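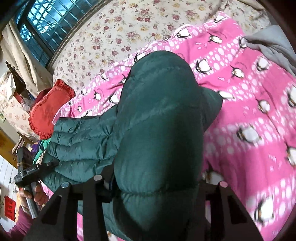

Figure 5.1 A quilted jacket on a bed, before folding.

Chapter 5
Bulky Things

By now you can fold a shirt. If you have done the exercises in Chapter 4 you can fold twelve of them, and you may have begun to feel that cloth is on your side. This chapter is about the things that are mostly air.

A puffer jacket is a set of long, thin cushions sewn one above the next and given sleeves. Each cushion, or baffle, holds its filling in place with a line of stitching at the top and another at the bottom. The shell is smooth and slides over itself. The filling pushes back. Fold one half over the other, turn away to find a bag, and you will usually have a mound again by the time you return.

Beginners tend to treat this as a test of strength. Berenice Zavala, who taught the packing course at Salazar for many years, used to let each new group kneel on their jackets for as long as they liked before she started the lesson. She said it saved her an argument later on.

The trick is to let the air out first and fold second. Air leaves a jacket slowly, through the seams and the weave, and it leaves faster if you give it one direction to go in. So we work from the hem towards the collar, or from the collar towards the hem, but never from both ends at once, which only chases the air into the middle and leaves you holding something like a loaf.

Where you work matters as well. Most people use the bed, and most of the drawings in this chapter assume one. A bed is wide and at a fair height for the back, but it is soft, and when you press down on it a good part of your effort goes into the mattress. A quilt left on top makes this worse. The penguins in Figure 5.1 are cheerful company and no help at all. Pull the quilt back, or move to a table, before you try the roll in Section 5.3.

Sleeves are dealt with in Section 5.2, at greater length than you may think they deserve. A sleeve left out to one side is a second, smaller jacket with its own opinions. Both sleeves must lie flat across the body before anything else is done, and the zip must be closed – all the way, including the last bit under the chin.

By the end of the chapter you should be able to:

close and flatten a padded jacket on a firm surface
lay in the sleeves without trapping air at the shoulder
roll from the hem and tuck the roll into its own hood, where there is one
say when a jacket ought to be hung up and left alone

The last of these is the one students skip. Filling that is kept squashed for months may be slow to recover, and a coat you wear every day in October has no business in a bag. Storage over a whole summer is covered in Section 5.5.

You will need one padded jacket, a table and five minutes. Allow twelve for the first attempt.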